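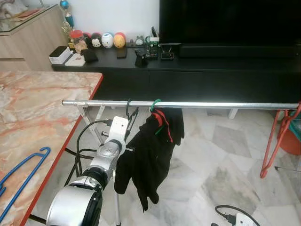 Vollar: Frequently Asked Questions

Last updated 2025-04-07

These are the questions that come up most often in our inbox and on the message board. If yours isn't answered, use the contact form at the bottom of the support page.

What is Vollar?

Vollar is a side-scrolling adventure game for one or two players. You play a bell ringer named Bagheri who has to climb down through a flooded city and wake the bells on each level. It is made by Nutbridge, a small studio. Lamisi Ankrah is the director and also wrote the story.

What platforms is it on?

Windows PC and Nintendo Switch at launch. A Mac version is in testing and doesn't have a date. We are not working on a mobile version.

When does it come out?

August. We will announce the day once both versions have passed final checks. Stores sometimes fill in a placeholder day, so please don't go by those.

Is there a demo?

Yes, on PC. It covers the opening and the whole of the first district, Grerkeck, up to the boss. The Switch demo will go up closer to launch.

Does my demo save carry over?

Yes, if you keep the save file where it is. The full game looks for it the first time you start and asks whether you want to continue from there. Saves from before demo version 147 won't load. The version number is in the lower corner of the title screen.

Can I move a save between PC and Switch?

No. Cloud saves work between two computers on the same store account, and that's all we support.

How long is the game?

There are 21 districts. Most of our testers finished the main story in two or three weeks of evening play. Finding every bell takes a good deal longer, and the last few are hard.

How does two-player mode work?

The second player controls the lantern. It can light rooms, stun small enemies and hold switches down. It can't be hurt, so it suits a younger player or someone new to this kind of game. The second player can join or leave at any time from the pause menu.

Two-player mode is local only. We looked at online play early on and the timing of the jumps didn't hold up over a normal connection.
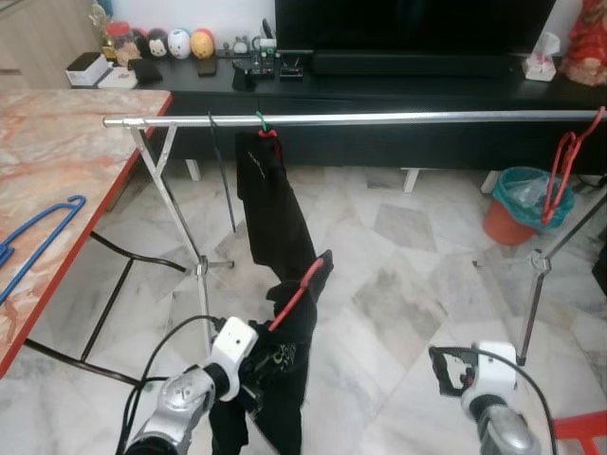
Are there difficulty settings?

There are three: Calm, Standard and Deep. You can switch between Calm and Standard whenever you like. Deep has to be chosen at the start of a new file and can't be changed afterward. The story and the endings are the same on all three.

What accessibility options are there?

You can remap every button, turn off screen shake, slow the game speed, and raise the contrast between the background and anything that can hurt you. Subtitles come in three sizes. Bell puzzles that depend on sound have a visual version, under Options, then Sound, then Show Tones.

Which languages are included?

Text is in English, French, German, Spanish and Japanese. There is no spoken dialogue apart from the singing, which is in a made-up language and isn't translated.

I'm stuck in Grerkeck. The gate past the mill won't open.

You need to ring the two small bells before the large one. If you rang the large one first, leave the area by the left door and come back in, and the bells will reset. Your map and items stay as they were.

The game closes with error 3162. What do I do?

This is a graphics driver problem on some PCs. Update your driver, restart, and try again. If it still happens, start the game in windowed mode and send us the log file from the Vollar folder in Documents.

What about error 1705?

The game couldn't write your save. Check that the drive isn't full and that your antivirus program isn't blocking the save folder. Don't delete the file ending in .bak, as we can often recover your progress from it.

Can I stream the game or post videos?

Yes, and you can earn money from them. You don't need to ask us. The only track that may cause a copyright claim is the song over the end credits. Streamer Mode in the Sound menu replaces it with an instrumental version.

Will there be extra content later?

We plan a free update with a boss rush mode. Paid add-ons haven't been decided.

Will there be a physical edition?

A boxed Switch edition is planned for after the download release. Preorders aren't open yet. Anyone taking money for it now has nothing to do with us.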